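Dustlow 600: Two Days, Two Classes and a Long Drive Home

Sunday, October 6, 2024

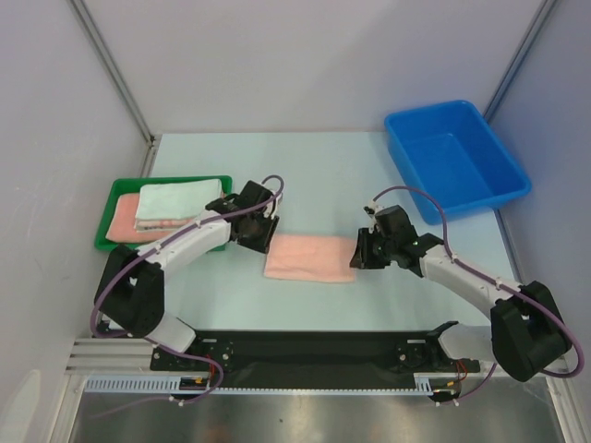
Background to the Entry

The decision to enter the Dustlow 600 was made in May, when the supplementary regulations were released and it became clear that the organizers had returned the event to its original two-day format. Our team had not competed there under the shortened rules of recent seasons. The longer course suits the Unik, which is a heavy car by the standards of its class and has never been quick over a short sprint, but which looks after its tires and tends to run at the same pace late in the day as it did in the morning.

The event is held on grazing land outside Ruawai, and the course is laid out as a single loop with one remote service point. Competitors cover the distance in stages over both days, with the cars held in a closed park overnight. No work may be carried out in that period. Teams with a mechanical concern late on the first day must therefore choose between losing time in service before the park closes and starting the second morning with the problem still on the car. That choice decided our result.

Preparation

The Unik was stripped to the chassis after its previous outing. The front lower arms were replaced, the steering rack was rebuilt, and the rear dampers were returned to Akano for new seals and a change of valving. Akano has supplied our suspension since the car was first built, and the revised settings were intended to control the rear of the car over the long runs of whoops on the far side of the course.

The fuel system also received attention. At the last event the engine had hesitated in right-hand corners whenever the tank was less than a quarter full. A new collector was made and the pickup was moved. Testing was limited to one afternoon on a private track, which was enough to confirm the fuel repair but did not tell us much about the dampers. The surface was too smooth and the straights too short.

Prologue and First Day

Scrutineering was completed without difficulty, apart from a request to relocate the rear fire extinguisher bracket. The prologue placed us 31st on the road, well down the order and behind several buggies from the smaller class. The reason was simple enough -- a cautious run on a watered track, with a wide moment at the second creek crossing that cost more time than it should have.

Starting from that position meant dust. There was almost no wind in the morning, and the air along the fence line section did not clear between cars. Visibility improved once the course climbed onto the stony ground, and it was there that the Unik began to make up places. The new rear valving was a clear improvement. The car stayed straight through the whoops and could be driven harder than at any time last season, although it was still inclined to push wide on loose corners.

Passing was carried out with care. The regulations require a slower car to give way at the first safe opportunity after the signal is given, and in most cases this was done promptly. On one occasion we followed another competitor for the greater part of a stage. We have raised the matter with the clerk of the course and will say no more about it at this time.

In the last stage of the day a vibration developed at the front of the car under braking. It was reported over the radio before arrival at service, and the crew found play in the left front wheel bearing. A replacement hub was available. Fitting it would have meant a late check-in and a time penalty, but the team judged the bearing unlikely to survive another day, and the hub was changed. The penalty dropped us several places in the overnight classification.

Second Day

The second morning was cooler, with a light crosswind that carried the dust away from the course. The first stage was our best of the weekend. The car was driven at a steady pace with no stops other than the compulsory fuel halt, and most of the places lost in service were recovered before noon.

A rear tire was cut on a rock shelf in the middle stage. The wheel was changed on course and the car was under way again quickly, but the jack was stowed badly and worked loose, which required a second stop to secure it. This was an avoidable error. The mounting will be replaced with one that can be locked by a crew member wearing gloves.

The remaining distance was completed without incident. The Unik crossed the line as a classified finisher, second in class, a result that exceeds what was expected after the prologue. Provisional times have been posted and are subject to the usual protest period.

Condition of the Car

An initial inspection has been completed. The transmission oil was clean, the drive shafts are serviceable, and the engine will remain in the car. The left rear trailing arm has a dent close to the lower damper mount and will be replaced. Both front hubs will be stripped, and the bearing removed at Ruawai will be cut open in order to establish why it failed so early in its service life.

The dampers will go back to Akano for inspection only. No change to the valving is planned -- the present settings should be kept until there is more data from rough ground.

Remaining Matters

The road book contained an error at the approach to the quarry, where a caution was shown after the hazard and not before it. Other teams have noted the same point, and those who intend to return next year should mark their copies. The entry list for the next round has not yet opened. Our entry will be lodged when it does, subject to the availability of the trailing arm.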